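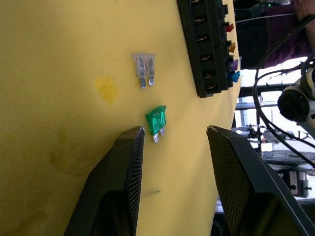
¿Subrayar con colores ayuda a aprender?

Seguro que en tu clase hay alguien con un estuche enorme. Rosa para las fechas, verde para los nombres, naranja para lo importante y amarillo para lo muy importante. Al acabar, la página parece un carnaval. ¿Y se la sabe? Pues habría que preguntárselo con el libro cerrado.

En la caja de los rotuladores Clasta pone que con ellos "se estudia el doble de rápido". Mmm. ¿El doble que quién? ¿Quién lo midió? La caja no lo dice, y el que la escribió quiere venderte rotuladores. Cuando alguien te promete algo así, haz esas dos preguntas antes de gastarte la paga.

Qué pasa cuando subrayas

Tu mano se mueve y tus ojos siguen la línea, pero tu cabeza puede estar pensando en la merienda. Además, al releer una frase pintada te suena, y lo que te suena parece que ya lo sabes. Cuidado con eso – reconocer una frase es mucho más fácil que recordarla tú solo.
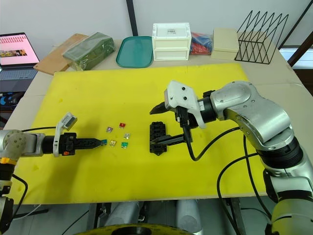 Un fusible azul sujeto entre dos dedos negros, con otros fusibles sobre el tablero amarillo.

Haz la prueba

No te lo creas porque lo digamos nosotros. Busca 2 textos parecidos, de 700 palabras cada uno. El primero, subráyalo como siempre. El segundo, léelo, tápalo y escribe en una hoja lo que recuerdes, aunque te salga poco. Luego mira qué te faltaba.

Al día siguiente, sin repasar, cuenta en voz alta cada texto durante 60 segundos. ¿Cuál te sale mejor?

Una sola prueba tampoco demuestra gran cosa. A lo mejor un texto iba de volcanes y te encantan los volcanes. Repítela otra semana y cambia el orden.

¿Tiro los rotuladores?

No hace falta. Sirven para encontrar rápido una palabra en una página larga – siempre que no la pintes entera.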